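Home | Shop Fitting | Counters | Walk-Throughs | Ask Me

Display counter safety check, with my comments

I do this walk-through on every cosmetics or perfume counter before the shop opens to customers, and then again in October when the holiday stock starts piling up. The one written up here is the Matlala store, 1,037 square feet, with a long perfume island and wall units down both sides. Faizal Hartono did the fitting and walked around with me (he carried the ladder, bless him). I've left my comments in as I wrote them, so they jump around a bit.

1. Island counter stable when pushed from each side
OK. I lean my whole hip into it, and I don't mean a polite little nudge! No rocking. The leveling feet at the register end had been wound out nearly all the way, so I asked Faizal to put a packer under and wind them back in.

2. Glass shelves seated on all pins
NOT OK on first look. One shelf in the left wall unit was sitting on 3 pins and a prayer. Fixed while I stood there. Please check these with your fingers, from underneath. I've been fooled by my eyes plenty of times.

3. Glass edges polished, no chips
OK, except for a tiny chip on the tester shelf, back corner. Taped for now, new piece ordered from Vendent.

4. Wall units anchored
OK. Two brackets each, into studs. The tall unit by the door has 7 because Darmawan Entili put it up and he doesn't trust walls.

5. Lighting and drivers
Mostly OK. The Stiker strip lights run cool enough to touch after an hour, which I like. One driver was tucked behind the drawer box with no air around it, and I'd rather see it moved to the plinth. Perfume and warm little cupboards don't go together. Marked as open.

6. Cables
OK under the island. There was a loose loop at the register that would catch a shoe, clipped up before lunch.

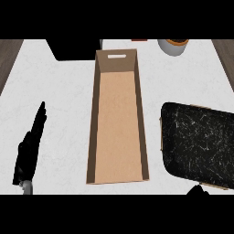
7. Counter tops and overhangs
OK with a comment. I want every top checked for movement, sharp corners and anything heavy left near an edge, and I do it again once the staff have started unpacking. Stone and stone-look tops get treated like a workbench the minute a delivery comes in. Put one long open cardboard box on a pale marble-look surface and you've lost a good part of your working space, so I ask for deliveries to be opened in the back and carried out in trays. I also run my palm along the front edge at hip height. The Matlala tops were nicely eased, no complaints from me or my sleeve.

8. Drawers and locks
OK. Soft close works on all of them. The Pakton lock on the tester drawer is stiff, so a drop of graphite, please, no oil.

9. Aisle width
OK at the island. By the gift wall it was down to around 63 inches with the stool out, still fine for a wheelchair to pass, but the stool goes under the counter when it isn't being used. I said this twice.

10. Fire extinguisher reachable
NOT OK. It was behind a stack of fragrance stands! Moved, and I put tape on the floor so the spot stays clear.

11. Mirrors
OK. The swivel one on the makeup station needed its bottom screw tightened.

Still open: the driver in item 5, the glass in item 3, the lock in item 8. Faizal has the list and I'll go back once the glass is in.

Contact us | Copyright, all rights reserved | Back to top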